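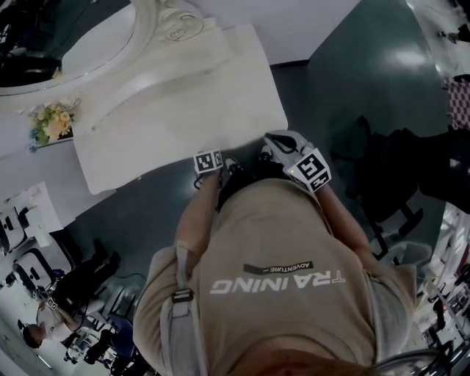
Dressing table station, head view. Marker blocks at both of the operator's hands; a second operator's block at lower left.

Plelia Bedroom Set, release notes and known fault

Maintained by Kekeli Akolgo, Plestuten
Last updated Jul 13, 2026

Please read the fault section before you train on hand poses from this set. If you only use the video, you can skip to Files.

What is in the set

3,516 episodes of hand-held gripper work at furnished stations, mostly tidying and rearranging small objects on a dressing table, a desk and a set of shelves. Each episode has head video, left and right hand poses, gripper opening and a short text label. Poses are worked out from the printed marker blocks by the Naciri tracker and written out by our recording program, Zarnness.

The stations share one room. Operators often work within a few metres of each other, and other people turn up in the head video.

The fault

In 900 episodes, the left hand pose may belong to someone else.

Two sets of marker blocks were printed from the same sheet, so two left-hand blocks carried identical codes. When both were in view of one head camera, the tracker had no way to tell them apart and took whichever it scored higher. Usually that was the nearer one. If the operator's own block turned away or went behind a forearm, the track jumped to the other operator's block and stayed there until the first one came back.

Zarnness should have caught this. It has a jump check that rejects any pose moving too far between two samples, but the check was only applied when the marker had been seen in the previous sample. After a gap of even one sample it started fresh and accepted the new position. Most of the bad tracks begin right after a short gap.

Right hand poses are not affected. The right-hand blocks came from different sheets and we have checked the codes.

How it was found

A replay on the arm at Plestuten. The arm was running a left-hand trajectory at reduced speed, with no payload, when the target moved well outside the work area and the arm started to follow it. The joint limit stopped it short of the side guard. No one was inside the guard and there was no damage. The trajectory file looked fine at first because the values were smooth on both sides of the jump and there were no missing samples. The exporter had filled the gap by interpolation, and that hid it.

We had already released the set by then. We should have looked at the raw tracks first.

What has been changed

The duplicate blocks have been withdrawn and every block now has its own codes, written on the inside of the mount in marker pen as well.
The jump check now runs across gaps of any length up to 200 samples. Longer gaps end the track.
The exporter no longer fills gaps. Missing poses are written as NaN.
Zarnness refuses to start a recording if another station has registered the same codes.

What has not been changed

The 900 episodes are still in the set. They are listed in suspect_left.csv, with the first and last sample of each stretch where both blocks could have been visible. The list was made from the station schedule and is wider than it needs to be. Plenty of the episodes in it are probably fine. We checked 36 of them by hand against the video and found a real swap in 11.

We have not tried to repair any poses. The original tracker output was kept only for the later sessions, and a fix that covers some of the set and not the rest seemed worse than none.

Using the set

Leave out everything in suspect_left.csv if you train on left hand pose.
Do not replay any left-hand trajectory on hardware without your own workspace bounds and a velocity limit. This applies to episodes outside the list too.
Old copies have version 1.0 in the header of meta.json. They contain the interpolated gaps. Delete them.

Files

meta.json: version, station names, block codes per session
episodes/: one folder per episode, with head.mp4, left.csv, right.csv, grip.csv and label.txt
suspect_left.csv: the list described above
tools/check_jump.py: prints every position change over a threshold you set, in metres

Poses are in the head camera's frame. Times are in seconds from the start of the episode.

Other known problems

Glare off the floor washes out the markers in some late afternoon sessions.
Gripper opening is not calibrated between units. Treat it as relative.
Text labels mix "dresser" and "dressing table" for the same piece of furniture.

Reporting

If you find a swap outside the list, send the episode number and the time to Kekeli Akolgo. A corrected list is planned for September.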